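We use cookies to remember your settings and to count visits. Accept all | Only necessary | Read our cookie policy

1/ I moved to Rilville in April and I want to write a little about learning to bake bread in a new country. It is a small subject, but it took most of my evenings.

2/ In my old kitchen I never measured the water. I knew the flour, and my hands knew when to stop. The flour here drinks more, and my first four loaves were like roof tiles.

3/ So I bought a scale. My recipe now: 200 grams of whole wheat, the rest white, and salt that I weigh also. My grandmother would laugh at me very much.
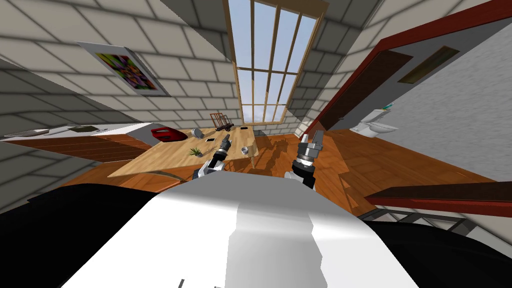 4/ The second problem was the altitude. Rilville is at 1,941 meters, and dough rises faster at this height. I did not know it. I left the dough for the whole night, as always, and in the morning it was sour and flat.

5/ Now I let it rise for a shorter time and I use less yeast. I look at the dough and I do not look at the clock. When I press it with a finger and the mark comes back slowly, it is ready.

6/ Some people asked me about the starter. I keep it in a glass jar in the fridge and feed it before I bake. If I travel to Arroyo to see my cousins, it waits for me up to 20 days. Then it needs two or three feedings to become strong again.

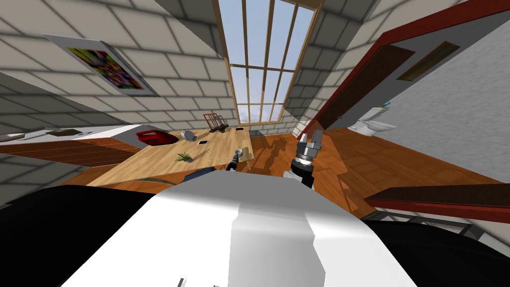 7/ About the crust: I put the loaf in a heavy pot with the lid on, and I take the lid off for the last part. Without the lid my crust became hard too early, and the bread opened on the side.

8/ I still cannot make the dark rye from home. The rye in the shops here is too fine. If somebody knows a mill that sells it coarse and sends small bags, please write to me. One kilo is enough.

9/ A correction to post 3: the salt is 10 grams for the whole dough, and I forgot to say it. Two people asked already, thank you both. Tomorrow I try with walnuts.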